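任务进度估计(机器人学)

任务进度估计,又称进度预测,在机器人操作领域指由软件根据相机图像、关节读数和任务文本,输出一个表示“任务完成到何种程度”的数值的做法。该数值通常取零到一之间,零为任务开始,一为任务结束。它被用于判断何时停止执行、筛选示范数据、为强化学习提供奖励,以及在多个候选动作之间做选择。相关文献对其效果的表述往往偏于乐观,而该数值究竟测量了什么,至今没有一致的说法。

名称与范围

中文资料中,“进度估计”“完成度估计”“价值估计”三个名称常被混用。严格说来,价值函数描述的是从当前状态出发、按某一策略继续执行所能得到的期望回报,与策略有关;进度则通常被当作状态本身的属性。两者只在示范数据近乎最优、任务又大致单向推进时才会接近。不少软件包把同一个网络输出在训练脚本里叫“进度”,在部署脚本里叫“价值”,使用者若不阅读代码,很难知道自己得到的是哪一个。

与之相近的还有成功检测,即只回答任务是否已经完成。成功检测的输出是二值的,较易核对。有一种意见认为,多数宣称需要进度估计的系统,实际使用时只是在输出上设一个阈值,等于做了一次成功检测,多出来的连续刻度并未派上用场。

主要做法

时间标注法是最常见的一种。它把每段示范的第一个时刻记为零,最后一个时刻记为一,中间按时间线性插值,再训练网络由图像回归该数值。优点是不需要人工标注。缺点同样明显:操作者停下来想一想,进度照样上升;操作者抓空一次又重来,标签也不会回落。由此训练出的网络,学到的可能只是“这类画面一般出现在录制的后半段”。

子任务标注法由人把任务拆成若干阶段,逐段标出起止时刻。它更接近日常所说的进度,但阶段如何划分全凭标注者判断。对于把散放的织物收进容器一类的任务,按件数划分是自然的选择,可是一件织物半搭在容器边上时应归入哪一阶段,不同的标注者给出的答案并不相同。

图文模型评分法把图像和任务描述交给预训练的视觉语言模型,由它直接给出百分数或对若干图像排序。这种做法不需要机器人数据,因而受到欢迎。反对者指出,模型给出的数字对措辞十分敏感,把“放进”改为“放到”便可能变化,而且连续两次询问同一张图也未必得到同一结果。

排序学习法只要求后面的时刻得分高于前面的时刻,不规定具体数值。它回避了线性插值的假设,却仍然假定示范是单调推进的。
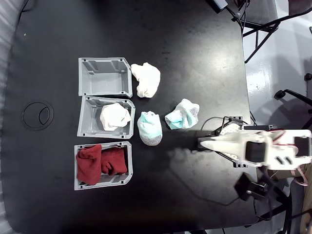
Risus 操作软件组

袜子分拣是检验进度估计时常用的桌面任务。它所需的硬件很少,袜子又容易变形,同一只袜子每次落下的形状都不同,感知部分不能依靠固定的外形模板。任务的状态在俯视角度下看似一目了然:三个灰色料盒,最上面的空着,中间的有一只白袜,最下面的有两只暗红色的袜子,另有三只散在黑色桌面上。若按已入盒的件数计算,进度是六分之三。然而这个算法把几个问题一并掩盖了。

第一个问题是怎样才算“在盒内”。最下方料盒里的一只暗红色袜子搭在左侧盒沿上。用分割掩膜与料盒区域的重叠比例来判断,结果取决于阈值;用袜子的中心点来判断,结果取决于袜子怎样摊开。两种规则都写得出来,也都能在论文里显得合理,但给同一状态的分数可以不同。

第二个问题是目标未必能从图像中读出。任务文本若为“按颜色分开”,奶白色的袜子应与中间的白袜放在一起,还是另占一盒,图像并不回答。两只带浅蓝色的袜子,一只袜尖为带斑点的灰色,另一只蓝白相间,是否算同一类也要由任务文本规定。进度估计器在这类情况下仍会输出一个数,而且不会表示自己缺少信息。

第三个问题是夹爪位置的泄漏。在示范数据中,夹爪靠近某只袜子往往意味着下一步就要抓它,网络因此可以凭手臂姿态而不凭袜子的分布来推断时刻。白色机械臂从桌面右侧伸出,指尖朝向那只立着的浅蓝色袜子,这一姿态本身就带有很强的时间线索。在数据顺序固定的情况下,网络只看手臂就能得到不错的误差指标。

Clenura 测试

Clenura 是 Maysoun Haddad 与 Nelu Dobre 编写的一套离线检查程序,用来考察进度估计器是否真正依赖物体状态。它包含 1,563 段遥操作示范,任务均为桌面软物收纳。程序对每段示范做 2 种改动:其一是遮去机械臂所在的像素,其二是保留机械臂而将物体区域替换为同一示范开头时的内容。若估计器测量的是物体状态,第一种改动的影响应当较小,第二种改动应使进度停在低处。

按两位作者的报告,参测的 17 个估计器中,多数在第二种改动下仍给出随时间上升的曲线。报告还提到,只用关节读数、完全不看图像的对照网络,在常用误差指标上与若干图像模型相差无几。Haddad 据此认为,以时间标签的均方误差作为主要指标“奖励的是钟表”。

该测试也受到批评。Joon-young Kwon 指出,遮挡和替换会产生训练中从未出现过的图像,估计器在这种输入上表现反常,并不能证明它在正常输入上依赖了错误的线索。他还认为,收纳任务中手臂与物体的运动本来就高度相关,要求估计器完全不用手臂信息既不必要,也不现实。Dobre 在后来的版本中加入了打乱抓取顺序的真实录制,以回应前一项批评;后一项没有得到回应。

在控制中的使用

Godel 是一个开源的操作策略运行框架,其调度模块以进度值决定是否切换到下一子任务。早期版本采用单一阈值,进度值在阈值附近抖动时,机械臂会在两个子任务之间来回切换。后来的版本改为迟滞阈值,并要求数值在一段时间内保持稳定。项目文档把这项改动列为“进度感知调度”的组成部分,但迟滞和消抖是控制工程中的旧办法,同进度估计器的质量没有关系。Lucyna Adamczyk 在评论该框架时写道,她把估计器换成固定时长的计时器,袜子任务上的切换时刻变化很小。她没有公布其他任务上的结果,这一观察能推广到何处尚不清楚。

Ruangrit 采取另一种用法,即以进度值筛选训练数据。该工具从 2,013 段录制中剔除进度曲线长时间不上升的片段,再用剩余部分训练策略。其说明文件称训练后的策略动作“更果断”,所附评测却没有随机剔除同等数量片段的对照,因此难以判断收益来自筛选标准,还是来自数据变得整齐。剔除停滞片段还可能去掉抓空之后重新尝试的过程,这恰是策略在实际执行中较为需要的内容。

以进度值作为强化学习奖励时,风险更为直接。策略会寻找使数值升高的任何途径,包括把织物推到盒壁旁边,或让手臂停在示范末尾常见的位置。常见的补救是将进度差与独立的成功检测相乘,但成功检测若与进度估计器共用同一个视觉主干,两者很可能犯同样的错误。

评价方法的争议

争议集中在缺少可核对的真值。时间标签容易取得,却不是进度;人工标签较接近进度,却因人而异。Zbigniew Adamczyk 主张放弃通用的进度概念,改为报告一组可逐项核对的谓词,例如“某物位于某盒内”“夹爪未持物”,由使用者自行组合。支持者认为这样至少能指出错误发生在哪里。反对者认为,谓词需要为每个任务重新编写,遇到液体、绳索和布料时又会回到阈值之争,袜子搭在盒沿上的情形便是如此。

另一项争议涉及倒退。把已经放好的袜子重新取出,进度理应下降,但许多公开数据集里几乎没有这样的片段。有些研究用倒放的录制来补充,即将示范的时间顺序反转。倒放对刚性物体的搬运尚可接受,对织物则不然:袜子落下后塌软的过程倒放过来,并不像任何一次真实的抓取。

目前较为谨慎的做法,是在报告进度估计结果时一并给出只用时间、只用关节读数两种对照,并注明标签的来源和任务文本的原文。采用这一做法的软件项目仍属少数。

参见
成功检测;奖励函数设计;模仿学习;可变形物体操作;迟滞控制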